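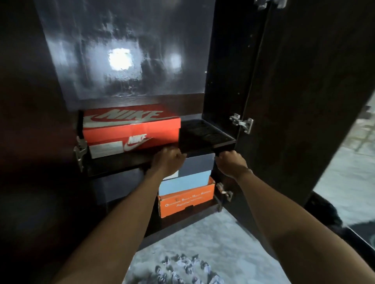

**Figure 3.** Shelf board inside a dark wooden cabinet, held at the front edge with both hands.

### 4.2 Adhesion of the location labels after cold storage

The second test considered the labels that mark the storage positions in the Drusimstead warehouse. In this building the temperature changes often, and the staff of the packing line had reported that many labels lift at the corners. We compared two adhesives on the same paper, the standard one from Skovine and a rubber-based one from Drollik. From each roll we took 160 labels and applied them by hand to painted steel, always by the same person (L. Hoekstra), with one pass of the roller.

The samples were kept at 5 °C for 18 days. After this period each label was judged by two readers, who did not know which adhesive they were looking at. A label was counted as lifted if a corner stood free by more than 6 mm. When the readers did not agree, a third reading was made by V. Brandão and this reading was final.

The standard adhesive lost nearly a third of its labels by this criterion, and most of the damage was at the corner where the backing paper had been peeled first. For the rubber-based adhesive lifting was rare, but these labels were harder to remove and left a residue on the paint. We tried to clean the residue with warm water and it was not sufficient. Shearer (Section 2) reports the same difficulty for plastic crates.

We did not test the labels on cardboard, where the fibers can tear before the adhesive fails. The barcode remained readable on all labels which were still flat. For the lifted ones, the result depended on the angle of the scanner, and we treat this question separately in Section 4.3.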